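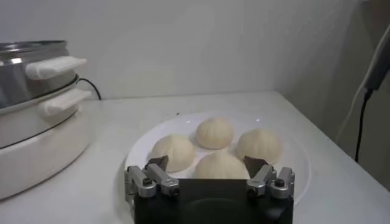 A small steamer and a white plate on the counter.

The Jarkbridge Games Fair filled two floors of the old corn exchange again this July, and I got there when the doors opened at 10 a.m. The organizers put attendance at 2,000 by closing time. Day tickets sold out the week before.

I went mainly for Brodel, the puzzle adventure from the small studio Daher. The demo runs 20 minutes and covers the first harbor and part of the lighthouse. You play a ferry pilot who has lost her charts and has to redraw them from what the islanders tell her. Some of them lie. The drawing tools work well on a controller, but the text was too small to read from the couch they had set up, and I told them so. They said a larger font is coming.

There were 3 demo stations and the wait was long — most of an hour after lunch. Go early if you can.

Upstairs was quieter. Britthorpe College had its student projects along the back wall, and the best was a two-player fishing game where both people share one rod. A dealer by the stairs had 340 boxed games from the cartridge era, priced fairly, and I came home with 2.

Food was limited to a coffee cart and a sandwich table that ran out by 1 p.m. Parking behind the exchange is free after noon. Daher is still not giving a release date for Brodel, only that it will be on PC first, with consoles to follow.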